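Kavinby two-drawer bedside dresser in gray: two months with the Fluter

I went back and forth on this thing for way too long. My old nightstand was a hand-me-down with one wobbly leg and a drawer you had to lift and shimmy to get open, and I'd been saying I'd replace it since before we moved. So when Tulport put the Kavinby range on sale and the little gray two-drawer (they call it the Fluter, no idea why, there's nothing fluted about it) dropped to $54, I finally clicked the button.

It comes flat in one box. The box is heavier than it looks, so get someone to help if you have stairs. Inside you get the panels, a bag of cam locks, a bag of screws, drawer runners already attached to the side panels (thank you!!) and a booklet with 17 steps. I had it standing up in one evening with a podcast on. Step 9 is the one to watch. The drawing makes it look like the back panel slides in from the bottom and it goes in from the top, and if you've already tightened everything you'll be undoing four locks. Ask me how I know.

Okay, the top. I wanted something I could wipe down, and this is great for that. It has a glossy finish, shinier than I expected from the listing, and it picks up light from the window in a way I've come to like. Coffee rings come right off with a damp cloth. Dust shows up, mostly in the morning, and fingerprints if you've had hand cream on. Someone fussier than me would be out there with a cloth every day. I do it when I change the sheets.

There's more room up there than you'd think from the footprint. I can fit a lamp, my water glass, a book and the phone charger and still have a spot to put down a snack. The old one could barely hold a lamp and a grudge. There's no lip around the edge though, so if you're the type who slaps at the alarm half asleep, keep your glass toward the back. I've lost one already.

Drawers: the upper one is the star. It comes out a good long way, so I can see all the way to the back without getting out of bed, and the runners are smooth as long as you didn't overtighten the screws. I keep chargers, lip balm, earplugs and a frankly silly number of pens in there. The inside is dark, so little black things like hair ties vanish. I put a sheet of white shelf paper in mine and that fixed it.

The lower drawer is fussier. Mine likes to stop just short of closed unless I give it a nudge with my foot. I loosened the left runner a half turn and it got better, then I filled it up with sweaters and it went right back to doing it. For socks and pajamas it would be fine. If you want to store anything heavy, I'd look at the Eze instead, the next one up in the range, with metal drawer sides. My sister-in-law has that one and the drawers close with one finger. It costs a lot more and it's wider, so measure first.

It sits low and close to the ground, so don't plan on getting a vacuum head under it. On a hard floor I'd stick felt pads on before you load it up. Ours slid a little the first week whenever I yanked the top drawer.

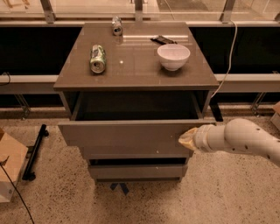
Marlow wrote in the comments that the lower drawer on theirs did the same thing until they squared up the back panel, measuring corner to corner both ways before nailing it, and that it has closed flush ever since. I haven't tried this yet because it means emptying the whole thing, but it makes sense to me, and I did rush the nailing. I'll have a go over the holidays.

A couple of small things I forgot. The smell out of the box was noticeable for a few days, so I left the drawers open and the window cracked. The gray is a true gray, no blue in it that I can see, and it goes with our white bedding fine. Tulport's order page gave me the wrong part number when I asked for a spare cam lock; the bag you want is 1624, and they mailed it free.

Would I buy it again? For $54, yep. I'm thinking of getting a second one for the other side of the bed, if they put it back on sale after Christmas.

Posted 4 December 2024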